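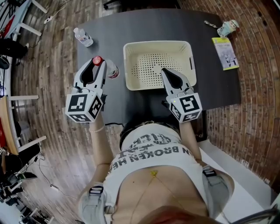

What does a robot team need to buy?

A robot costs a lot of money, so people make a plan before they buy one. The plan is called a budget. A budget is a list of the things you need, with a price next to each thing. At the end you add up all the prices.

The people at Kamar Workshop want a robot arm that can pick up small things and put them away. They have $3000 to spend this year. A good arm from Velletti costs more than that. So they are starting with something smaller: grippers that a person holds by hand.

What is a hand-held gripper?

It is a tool with two fingers that open and close. A robot can have fingers like these at the end of its arm. When a person holds the tool, the person does the moving. The team can find out which jobs the fingers are good at before they pay for the arm.

The jobs are ordinary ones. You might pick up a bottle with a red cap, or hold it in a basket. That sounds easy, but a small bottle can roll and a basket has sides that get in the way. 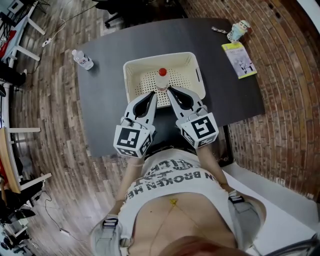 Page last changed: December

Needs and wants

Thibault Lemaire writes the budget at Kamar. He makes two lists. The first list is for needs, and the second is for wants.

Needs:
Two grippers
A table
A basket and things to pick up
Power strips and cables

Wants:
A second table
A robot arm
A cart for moving everything

The needs come first. Practice things are the cheap part of the list. Bottles, a basket, a book or a toy can come from home. Thibault has set aside $15 for them. The grippers cost much more, and he is comparing prices from two shops, Picard and Soro.

Saving some for later

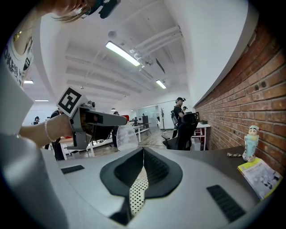
Some of the money should stay in the bank. Tools wear out, and small parts get lost or broken. Thibault keeps $1000 of the $3000 for repairs and spare parts. He goes over each tool and asks which pieces might need replacing. Look at the white square with the black pattern on top of the gripper. It is a marker, and a camera can use it to tell where the tool is. If a marker gets scratched or dirty, the camera may not read it well, so spare markers go on the list. The small camera behind it goes on the list too.

Next, the team will wait 6 months and look at the budget again. They will check what they spent and what they still need. Then they can decide if it is time to start saving for the arm.

Try it yourself

Think of a job you would like a robot to do at home. Write down what you would need to buy. Put the needs on one side of the page and the wants on the other, then ask an adult to help you look up the prices.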